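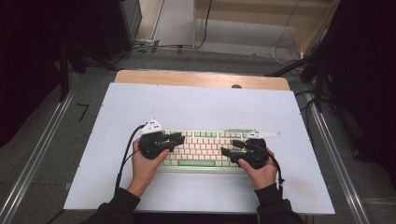 A keyboard task at the Trurkby site, with one gripper in each hand.

New house rules for hand-held gripper recording

16 Mar 2022

From this issue on, all hand-held gripper work at Trurkby and Stalberg follows one set of rules. Until now each site kept its own sheet, and the two had drifted apart. Stalberg asked for a break every hour, Trurkby left it to the person at the table. Trurkby wanted sleeves down to the wrist, Stalberg had nothing on clothing at all. Recordings from both places end up in the same store, so the differences showed.

The new sheet is two pages long and replaces everything dated February or earlier. Please take the old ones off the wall.

Before you start

Clear the board of anything that is not part of the task. Put the object where the task card says and check it is square to the board. Hold both grippers over it and look at the marker plates. A plate that is loose, scratched or put back on at a slightly different angle means the rig has to be calibrated again before any recording is kept. Do not wipe the plates with solvent. A dry cloth is enough.

Cables should leave the grippers towards the person holding them, with enough slack to reach every edge of the board. They must not cross the object during a task. If a cable catches, stop and start the take again.

Sleeves are to be plain and dark, and worn down to the wrist. Rings and watches come off.

During a take

Begin with the jaws clear of the object and hold still for a moment. Finish the same way. Work at the speed you would use if you were not being recorded – the Castellanos review found a good many takes from last year that were far too slow to be useful, mostly from people who were trying to be careful.

Keep the marker plates facing up as far as the task allows. For keyboard tasks this means coming in from the two sides and not reaching over the top. Do not swap hands or put a gripper down part way through.

A missed key or a slip is not a reason to delete a take. Mark it as a miss and carry on. Takes are deleted only for a fault in the equipment or if a person's face or private papers have been recorded.

Breaks

No one records for more than 60 minutes without a break of at least 12 minutes. This applies at both sites and is not to be traded for an early finish. The grippers are not heavy, but holding them above a table is tiring for the shoulders. If your wrists ache, tell the shift lead and move to labelling for the rest of the day.

Checking

The Vorkberg store held 1,349 keyboard takes when we closed the February count. Of these, 1,000 have been checked against the new rules, and the rest will be done by the end of next month. Takes that fail on cables or clothing will stay in the store with a note. Takes with a calibration fault will be moved out.

Comments on the wording can go to the standards inbox. The section on floor marks and stands is still being written and will follow in the next issue. Until then, leave stands where they are and do not lift any tape.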